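Ulleo Journal 2 – trading journal software, reviewed after 400 trades

11 October 2025

Ulleo Journal is a desktop program for logging and analyzing currency trades. It reads account history from a broker statement or a platform export, rebuilds each position, and reports on the results. I bought version 2 in August to replace a spreadsheet that had grown to 64 columns and took too long to recalculate. I paid the normal price.

Test data: 400 closed trades, mostly EURUSD, GBPJPY and AUDNZD, taken on the M15 and H1 charts. Account currency USD. Two brokers, one with netting and one with hedging.

Import

The importer accepts CSV, HTML statements and a direct folder watch. CSV was the most reliable. Column mapping is done once per broker and saved as a profile. The HTML parser read my hedging account correctly, including partial closes, which it groups under the parent ticket. On the netting account it treated every scale-in as a new trade until I switched "merge by symbol" on. That setting is off by default and sits under Display, where I would not have looked for it.

Server time is handled well. You enter the broker offset and the daylight saving rule, and session tags are assigned from that. The spreadsheet I used before had the New York open wrong for several weeks each spring and fall, and I had been drawing conclusions from it.

Swap and commission are stored as separate fields. Net and gross results can be shown side by side. On AUDNZD, where I hold overnight, the difference was large enough to change my view of the pair.

Analysis

Results can be filtered by symbol, session, direction, setup tag, hold time and initial risk. Filters stack, and a filtered set can be saved. The R-multiple report uses the first stop recorded on the order. If you enter at market and add the stop a few seconds later, the program asks for a grace window. I set it to the maximum and still had to type in a few stops by hand.
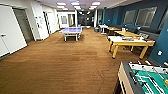
Maximum adverse and favorable excursion are calculated from M1 bars, which Ulleo downloads from its own price server. These bars do not match my broker's feed exactly. On majors the gap is a fraction of a pip. On GBPJPY around rollover it can be several pips, enough to show a stop as touched when it was not. You can point the program at your own bar files instead. Do this before the first import, as a later change forces a full rebuild.

The equity curve simulator shuffles the order of closed trades and plots the spread of outcomes. It runs up to 4000 passes. It assumes that trades are independent, and the manual says so. My London breakout entries in GBPJPY and EURUSD are clearly not independent, so I read the drawdown figure as a lower bound.

Chart snapshots are attached automatically at entry and exit. You choose the time frames, but not the indicators. Only moving averages and prior day levels are available. I still paste in my own charts for anything with a trendline.

Speed and stability

With the full history loaded, most reports open without a noticeable wait. The excursion report is slower. I had one crash, while resizing the calendar view on a second monitor. No data was lost. The database is a single file and can be copied while the program is closed.

Compared with others

I ran the trial of Zullow Tradebook on the same statements. Zullow has the better tag editor and a phone app. It does not separate swap from commission, and its session times are fixed to UTC. Matoušek FX Log is cheaper and very light, but it has no excursion data at all. For someone who only wants a record of entries, exits and notes, it is enough.

Problems

– No export of saved filters. If you move to a new machine, you build them again.
– Position size is shown in units only. There is no switch to lots.
– Pending orders that were canceled are dropped on import, so missed entries cannot be studied.
– The PDF report prints a white margin wide enough to push the last column onto a second page.

Support answered my question on netting accounts the next day, with the correct menu path. They said canceled orders are planned, with no date given.

Rating: four out of five. I have kept the license and retired the spreadsheet, apart from one sheet for position sizing before entry, a job Ulleo does not cover.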